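3.2 Crew time during long transit

Earlier studies of crewed planetary missions have mostly treated the length of the journey as a problem of mass: more days require more food, more water and more shielding. Less has been written on how crew hours are spent once those supplies are aboard. In this section we estimate the maintenance load for a crew of four on a 300-day outbound transit, using the task records of the Nomerville habitat study. The records list 2822 maintenance tasks, each with a start time, an end time and a code for the subsystem involved.

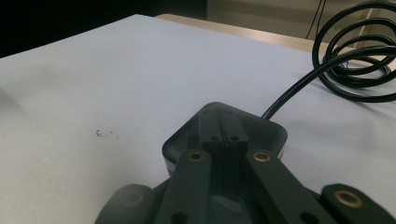 Department of Space Systems and Habitation, Praro Institute of Technology

Tasks were sorted into three groups: planned inspection, planned replacement and unplanned repair. Planned work was taken directly from the mission schedule. Unplanned repair was taken from the crew log, in which each entry had been checked by a second crew member before the end of the shift. Where the log and the schedule disagreed, the log was used. Dalsgaard and Mazza followed the same rule in their earlier work on water recovery units, and we keep it here so that the two sets of results can be compared.

Of all logged maintenance hours, 63 percent went to unplanned repair. The share was highest for air handling and lowest for power distribution. It did not fall over the course of the mission, as the learning model of Gunnlaugsson would predict. Crews became faster at individual tasks, but the number of tasks rose as filters, seals and fans neared the end of their rated life. The two effects were close in size and largely canceled out.
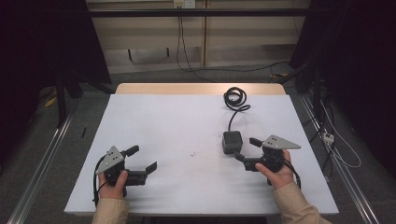

Repair time was divided further into access, handling and verification. Access covers the removal of panels and any stowed cargo in front of them; verification covers leak checks and restart. Handling is the part most often done at a bench, and it depends strongly on whether both hands are free. Work of the kind seen in Figure 4, with a gripper held in each hand over a flat white board, leaves no hand to steady the part, and a fixture or a second crew member must be added to the time budget. The Plidetti model makes no such allowance. We therefore applied a separate handling factor to every task coded as two-tool work, and left the access and verification times unchanged.

Figure 4. Bench area with two hand-held grippers in use.

With this factor included, the model matches the logged hours well for air handling and thermal control. It remains too low for waste processing, where access time dominates and varies a great deal from one task to the next. Coste reported a similar gap and put it down to cargo stowage. Our data support that reading only in part - several of the longest access times were logged late in the mission, when 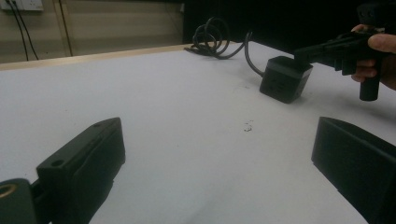

most of the cargo in those bays had already been used. A second cause may be the layout of the fasteners, which differs between the two waste units and is not recorded in the task codes.

The sensitivity of the result to crew size was tested by removing one crew member from the roster and assigning the open tasks by priority. Under this rule, all planned inspections could still be completed, but planned replacements slipped by a median of 65 hours. Slips of this length are acceptable for filters. They are not acceptable for the pressure relief valves, for which the Bisgaard guidelines set a fixed replacement date. The valve tasks were therefore held in place in all later runs, and the remaining work was scheduled around them as described in Section 3.3.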